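We've got some news, and I've been sitting on it since August, so forgive me if I gallop through this!

Firnoria is opening a second shop. It's on the corner in Valente, two doors up from the old post office, and the doors open on Thursday at 10am. If you've ever squeezed into our first place in Murner on a wet lunchtime (with a duvet under each arm, apologising to everybody) you'll know how badly we needed the room.

For anyone new to us, we sell bedding and we mend bedding. The mending is the bit people ring up about. Flattened pillows, eiderdowns that belonged to somebody's gran, quilts the dog got hold of – bring them in and we'll tell you what can be done and what it'll cost before we touch a stitch. Last year we mended more than 2000 pieces, all of them in a back room that also had the kettle in it.

The Valente shop has a proper workroom, and Laurinda Simões will be running it. Laurinda taught me to hand-quilt when I could barely thread a needle, and she's been turning down my job offers ever since, so getting her to say yes is the part of this I'm most pleased about. She's bringing her own cutting table and has already moved my shelves.

"I said I'd come if there was a window," says Laurinda. "Gonçalo found me one. You can't match whites under a strip light, I've been telling him that for years."

We're also starting evening classes, which a lot of you have asked for. They run from 6.30pm in the workroom, they cost £32 a head, and that covers fabric, thread and a cup of something. You don't need to have sewn before. The first batch is patching and re-covering, and hand quilting follows once we've seen how many people want it. Hellov, the bakery next door, are doing the buns.
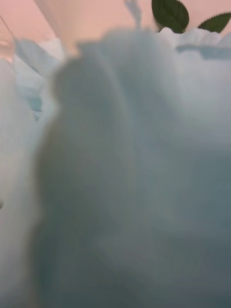

Murner isn't going anywhere, by the way! Same hours, same faces, and you can still drop mending off there if it's easier for you – the van goes between the shops every evening except Sunday, so you can leave a quilt at one and pick it up at the other. Just hang on to your ticket, please. We've had a few muddles with cream blankets.

On opening day there's free re-stitching of loose seams until we close (small jobs, one per person), and Laurinda will be about to look over anything you're not sure is worth saving. Come and say hello, even if you've got nothing that needs mending.

Press visits are welcome any time from noon on opening day. Ask for me, Gonçalo Marinho, at either shop.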